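How to Take a Full Course of Antibiotics Without Missing Doses

Strep throat, a urinary tract infection and some kinds of pneumonia are all treated with antibiotics. The medicine works best when the amount in your body stays fairly even from one dose to the next. The steps below are for adults taking tablets, capsules or liquid at home. They don't replace what your doctor or pharmacist told you.

Before you leave the pharmacy

Read the label while you are still at the counter. Check your name, the name of the drug, the strength and the number of doses per day. Ask these questions if the label doesn't answer them:

Should I take it with food or on an empty stomach?
Can I drink milk or take antacids with it?
Does it need to be kept in the refrigerator?
What should I do if I miss a dose?

Tell the pharmacist about any past reaction to an antibiotic, even a mild rash years ago. Mention everything else you take, including vitamins, birth control and blood thinners.

Step 1. Set your times

"Three times a day" usually means spreading doses across your waking hours, for example 7 a.m., 2 p.m. and 9 p.m. If the label says "every 8 hours," ask whether you need to wake up for a dose. Set an alarm on your phone for each time and label it with the name of the drug.

Step 2. Make a chart

Draw one row per day and one box per dose. Check the box after you swallow the dose. The Elstead clinic has printed charts at the front desk, and the Brollwood pharmacy will staple one to the bag if you ask.

Step 3. Measure liquids properly

Shake the bottle well. Use the oral syringe or dosing cup that came with it. Kitchen spoons vary too much in size. Rinse the syringe in warm water and let it air dry.

Step 4. Swallow tablets with a full glass of water

Stay upright for a while afterward, especially with doxycycline, which can irritate the throat. Don't crush or split a tablet unless the pharmacist says it is safe.

Step 5. Wash towels and bedding

With a skin infection, use a clean towel each time and don't share it. Wash sheets, pillowcases and towels in warm or hot water and dry them completely. Wash your hands after handling the used ones. 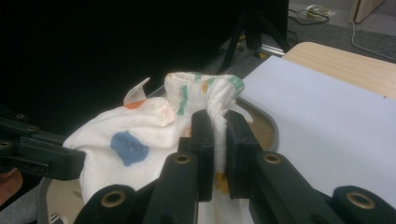 Step 6. Know when to call

Call the clinic if you are not improving in the time your doctor gave you, if you have watery diarrhea that keeps coming back, or if you get a new rash. Call 911 for trouble breathing or swelling of the face, lips or tongue.

Step 7. Deal with leftovers

Don't save extra pills or give them to someone else. If your doctor tells you to stop early, take what remains to a drop-off box. There is one inside the Mersha branch, open until 6 p.m.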